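Teaching by Hand, One Pair at a Time

Fludovix collects demonstrations for household robots. Its operators drive the arms remotely, and one task is putting footwear on a rack. We spoke with the lead of the shoe work at the company's Sekside site.

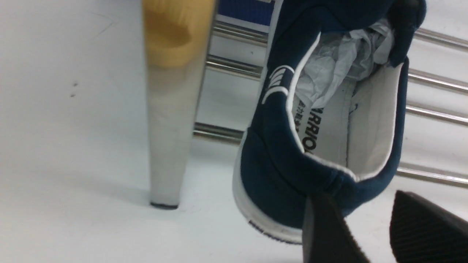 By the Kandpal staff | July 16, 2026 | Interviews

The shoe task started in April. An operator holds a pair of leader handles, the arms follow, and joint positions are logged with the video. "A session is 70 episodes at most," the lead says. "After that the grasps get sloppy and you can see it in the force traces."

Canvas shoes are taken by the heel. "The heel is the stiffest part of the upper. If you pinch the side panel it folds, and the shoe rotates on you."

The target is a pair on the lower tier with the toes pointing to the back. Operators may correct a crooked placement, and the correction stays in the recording. 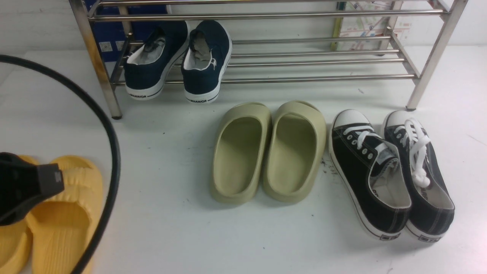

According to Zusurell, which trains policies on the Sekside data, those corrections are worth more than clean runs. It asked for 200 episodes containing at least one regrasp, and wanted them marked in the log.

The lead agrees in part. "A regrasp is useful when the first grasp was a fair attempt. A staged mistake looks staged. The approach is too slow."

Foam slides call for another approach. They have no laces or loose fabric, but the walls are thick – a grasp that is a little off center slips along the rim. Operators learn to stop low beside the sole, check the wrist view, and then close.

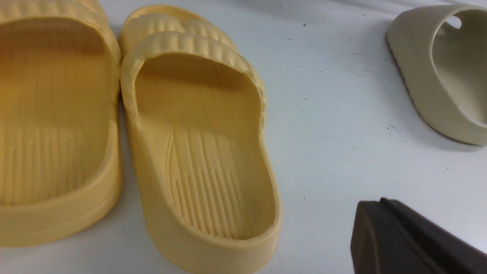
Hand guiding versus remote control

The team tried hand guiding first, moving the arm directly with the motors slack. It recorded 38 episodes that way. "Your own hands end up in the camera views," the lead says. "The policy won't have them there later. For a fixed path it's fine – for this it isn't."

Remote control costs more training. New operators do practice runs on one pair before they get a mixed floor, and laced sneakers come last.
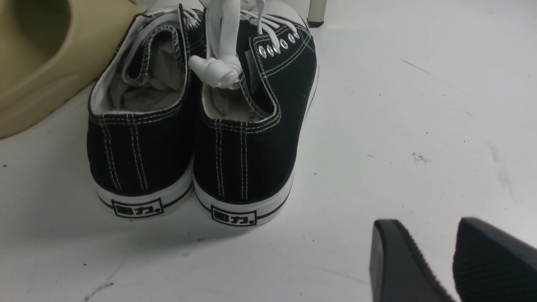 What comes next

The plan is 600 accepted episodes before the first full training run. Rejected ones are kept in a separate folder with a reason code. The most common code is a pause longer than the limit, usually while the operator picks a grasp point. "We tell them to decide before they move," the lead says. "Then they record."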